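Josten G2 hand-held gripper - replacement finger pads and service notes

Home > Hand tools > Grippers > Parts and care

Pad set, blue, pair
Fits: Josten G2 and G2 Long
Supplied with: two pads, four screws, one hex key
Stock: ships from Plelusbridge

The finger pads are the part of the G2 that wears first. They are soft so that the tool can close on fabric, bags and plush without marking them, and soft pads pick up lint. A pad that has gone shiny will let a light item slide before the fingers are fully closed. Change both pads together, even if only one looks worn.

Fitting new pads

Take the tool off its charge lead and open the fingers all the way. Undo the two screws behind each pad and slide the old pad up and off. Wipe the seat with a dry cloth. Slide the new pad down until it stops, then put the screws back finger-tight plus a quarter turn. The seats are plastic and will strip if you lean on the key.

Close the fingers slowly with nothing between them. The pads should meet along their full height. If they touch at the tip first, one pad is not all the way down.

Finish with a grip check on something soft and rounded. A small plush toy is a good choice - it gives under the pads and shows up an uneven grip sooner than a hard block does.

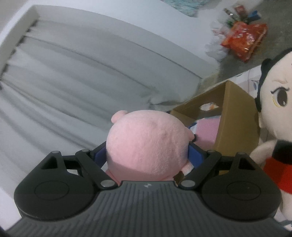
Viorica Begović writes that her tool passed the grip check after a pad change but still pulled to one side on heavier items, and that the trouble was a dry pivot on the left linkage. She had been oiling only the pivots nearest the body.

Pivots

Oil every pivot on both linkages, one small drop each, after 200 hours of use or whenever the fingers sound gritty. Use Druser light oil or any clear sewing machine oil. Work the fingers open and closed a few times and wipe off what comes out. Keep oil away from the pads. If some gets on, wash the pad in warm water with dish soap and let it dry overnight.

Body cover

Brush dust out of the ribs with an old toothbrush. Don't use compressed air, as it pushes lint into the linkage. There is no need to take the cover off for routine care, and doing so means the tool has to be re-zeroed.

Ordering

Pad sets are sold in pairs only. Customers with older Ngô pads can use the same screws, but the pads can't be mixed. For repairs, write to Nhàn Đồng at the service bench and include the serial number. Bench time is usually seven working days, a little longer in September.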